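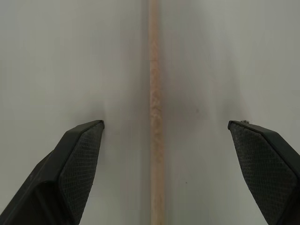
Left gripper faults on thin parts, arm drops. anyone else?
Last updated: January, 4:40 pm

ukdale_bench
ok quick one, typing between runs. two-arm cell, Nolum controller, Storkevby grippers both sides. Job is picking up loose chopsticks off a flat table and standing them in a wire utensil basket. Ran fine before the holidays.

Now the left gripper closes on a chopstick, lifts a little, then fault 513 and the whole left arm goes limp. Not a stop. LIMP. It came down on the table edge this morning with my hand maybe a foot away. Right arm keeps right on going like nothing happened, which is the part I really don't like.

Power cycle clears it. Comes back a few runs later. Force limit is at 700 in the config, never touched it.

Anybody seen 513 with a drop?

makori_m
513 is finger current over limit on ours. Chopstick is too thin, fingers bottom out against each other before the force reading settles, current spikes. Turn 700 down to something sane.

But the arm going limp is a separate problem. A gripper fault should hold position. Check whether brakes are turned on in the fault action, ours shipped with it set to "release" for hand guiding.

pellet_dan
Don't agree on the current thing. We run thinner stuff than that at default force, no faults. I'd look at centering. If the stick isn't in the middle when the fingers close, one side hits first and drags it sideways across the table, and the wrist takes the side load. Then the wrist trips, and the wrist tripping is what drops the arm. 513 is just the first thing that gets logged.

ukdale_bench
@makori_m fault action, didnt know that was a setting. Looking now.
@pellet_dan sticks are never centered lol. Ours usually sit nearer one finger than the other when it starts to close. Been like that from day one though and it worked in December

pellet_dan
"worked in December" just means it was inside the margin. Did anybody move the wrist camera, swap pads, bump a joint?

ukdale_bench
Pads were swapped. By me. Hm.

Layout in case it matters: basket toward the back of the table, loose chopsticks on the left side, left arm picks. Right arm just waits over the table for its turn with the spoons.

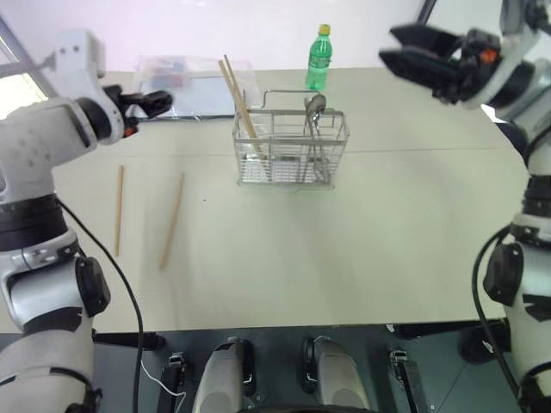 So the left one is reaching in pretty low, and the other one is parked with fingers open in this shot. If left drops there's a fair bit of open table between them and the right has no idea. I've had the speed turned down since this morning, still don't trust it.

grumblecoil
Stop running it. Serious. One arm limp and the other still live is a cell safety fault, I don't care what the gripper is doing. Both arms should be on one stop chain. Figure out the pads later.

pellet_dan
It's a slow bench arm, it's not a press

grumblecoil
He said his hand was a foot away. Slow arm falling is not slow. Lock it out.

makori_m
With grumblecoil on this one. We had a drop with the same release setting, bent a finger, and that was with no one near it. Could have been a wrist. Also you may want to check the left stop relay, if the right arm doesn't see the left fault then the cross link is unplugged or it's off in software. Menu item 212 on our version, "linked stop." May be numbered different on yours.

ukdale_bench
ok. Powered down, both arms, tag on the switch. Will look with it off.

ukdale_bench
Update. Fault action WAS release. Cross link cable seated fine but item 212 was off. I asked Godfrey Gachanja who set the cell up and he turned both of those during calibration so he could push the arms around by hand, figured they'd go back on restart. They do not go back on restart.

Both fixed now. Pulled the plug on the left gripper on purpose, arm held and right arm stopped too. Did it 2 times, same result.

grumblecoil
Good. Now do it with the left arm stretched out and the right one moving. Holding when its tucked in doesn't prove a whole lot.

ukdale_bench
yeah fair, did that after lunch, held. sagged a hair before the brake caught.

Still getting 513 though. Lowered force to 513's own suggested value on the fault screen and it faults less but now drops chopsticks. So either pads or centering.

pellet_dan
Told you. Measure the new pads against the old ones. If they're thicker your closed zero is off and it thinks it's squeezing something when it isn't.

makori_m
or it really is overcurrent, and lowering the force helped, like I said up top

pellet_dan
Lowering the force hides it. Re-zero first, then put force back to 700 and see.

ukdale_bench
old pads are in the trash somewhere, going to dig. Re-zero tomorrow, arm stays tagged off overnight. Does re-zero need the fingers empty or closed on the gauge block? manual says both on diffrent pages

makori_m
Empty. The gauge block page is for the older Storkevby fingers.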